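Mivow Makers Board > Builds in Progress > Two arms, one rack, far too many plates

tealeaf_tinkerer
Posted 2022-10-30

Hello all, and sorry for the long post, I do go on. Those of you who come along to the Willville workshop will know I've been trying to get our pair of arms to do the washing up, or at least the stacking part of it. I've started with picnic plates from the kitchen cupboard, the see-through green and teal ones, and a black metal frame with a crossbar to act as the rack. The idea is that one arm picks a plate off the table and carries it to the frame while the other keeps well out of the way until it's wanted.

My controller is an Akolgo board and the software is mostly my own, with a few bits borrowed from the club folder (thank you to whoever left such kind comments in it!). I've done 70 practice runs so far and written them all up in a notebook, which my other half thinks is very funny.

The teal plate is the one I use for testing the lift.
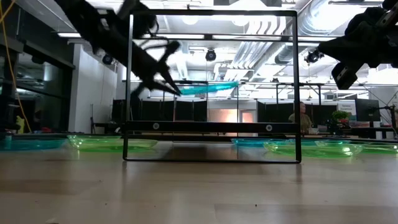

Where I'm stuck

1. The tilt. The plate never seems to come up level, and I can't decide whether to correct it in the air or grip it differently to begin with.
2. Seeing the rim. Clear plastic on a pale table is a nightmare for my vision code, and the overhead lights make it worse.
3. Letting go. I open the fingers too early when I'm nervous and too late when I'm not.

Any thoughts very welcome, and no need to be gentle.

boxofwashers
Replied

Lovely project, I've been looking forward to reading about this one. My honest opinion is that you've picked the hardest plates in the shop. Get some plain white china, or stick a bit of matt tape round the rims, and your second problem goes away in an afternoon. I spent a whole April fighting with clear jam jars and I wouldn't wish it on anyone.

old_lathe_hand
Replied

I'll have to disagree with the washers chap, with affection. If you tape the plates you've built a machine that handles taped plates. Leave them be and sort out the light - a big sheet of baking paper under the tube nearest the bench did wonders for my sorting machine, and it cost me pennies. As for the tilt, don't correct it in the air. Grip nearer the middle of the rim and slow the lift right down. My first drill press dates from 1969 and it has taught me that slow is nearly always cheaper.

boxofwashers
Replied

Fair enough on the tape, though I still say start easy and work up to the hard ones. Nobody learns to drive on a motorway!

tealeaf_tinkerer
Replied

Thank you both, what a pair you are. I'm going to try the baking paper first and keep the tape in reserve. I should have said that there's a deeper green piece in the set as well, more of a bowl than a plate, and it's a different job altogether with that wide rim. I've been working out where it ought to sit against the crossbar.
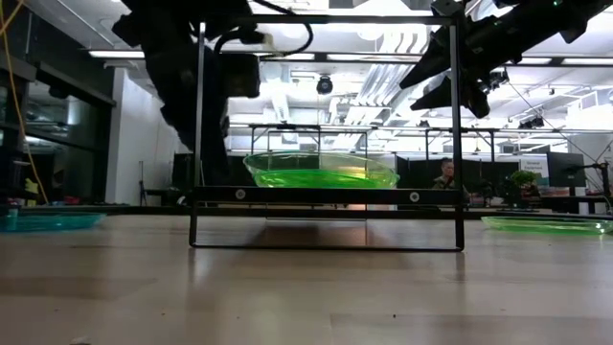 Still on the list

- Move the release point up to 2 cm lower and see if the fingers behave.
- Give the bowl its own grip setting instead of sharing the plate one.
- Tidy my notebook so that somebody else could read it.

gravyboat
Replied

Would softer fingertips help at all? I had some Wiltex rubber sleeves left over from a camera slider and they gripped smooth plastic very nicely. You're welcome to the spares, they're in the drawer under locker 264.

old_lathe_hand
Replied

Seconded on the rubber, but do the release height first and change one thing at a time, or you won't know which of them did the trick.

tealeaf_tinkerer
Replied

Yes please to the sleeves, gravyboat! I'll pick them up next time I'm in and bring biscuits by way of payment.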